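The checklist for folding a towel runs to 14 pages. I have read it twice, and I still can't say what counts as folded.

The document comes from a working group in Flovidton that wants every firm collecting hand-guided gripper demonstrations to follow one standard. Urkley has signed on. Baran is thinking it over.
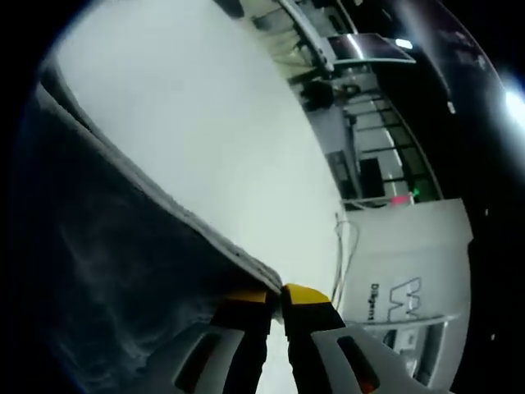 Section two sets out how squarely the tips must meet the edge of the cloth. Fine. Then it asks for 1250 accepted folds per fabric before anyone may call a data set complete, and offers no hint of where that number came from. I asked. Eugeniusz Rutkowska, who edited the draft, told me it "felt safe."

The rules for two-handed lifts are worse. They fix the order of the grips and ban regrasping, though people regrasp laundry all day long.
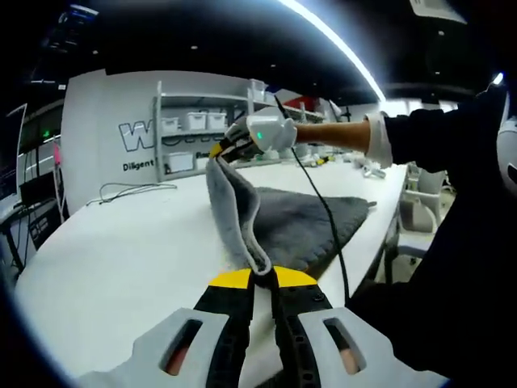
Does a standard like this make the robot any better at folding?

It might make the recordings easier to compare, and I'd take that. Whether a machine trained on them can handle a towel it has never met is a separate matter, and the draft has no test for it.

Wuduta ran its own trial in March and threw out 396 of 699 recordings for breaking the rules. I would like to know how many of those ended in a decent fold. The report doesn't say.
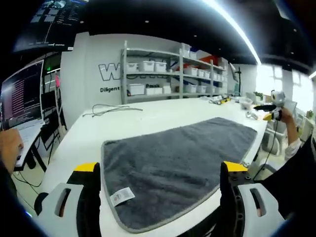
Some of the draft deserves to survive. Log the fabric. Write down the starting position. Keep the failed attempts and label them as failures, which most shops hate doing.

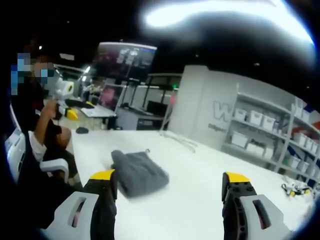

The rest should wait until somebody has shown that a rejected recording teaches a robot less than an accepted one. Until then, I'd leave my signature off it, and I hope Baran does too.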